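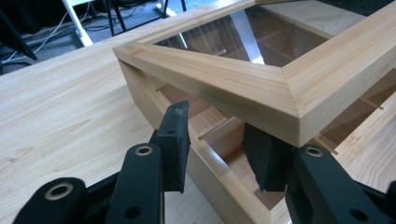 Subject: Re: [Urkirau] Sunday's film

Arnaldo Meireles wrote:
> Does anyone know if Plusholm is the full cut? Mine runs 78 minutes
> and the sister hardly gets a line.

Hi Arnaldo,

Yours is the short one, I'm afraid! The longer print has two more scenes with Liên Trình, and she's wonderful in both (the row on the ferry especially, I've watched it far too often). I first saw her in Lại, where she's on screen for five minutes and I came out talking about no one else.

I've got the long version on disc and can bring it on Sunday if someone has a player that isn't as fussy as mine.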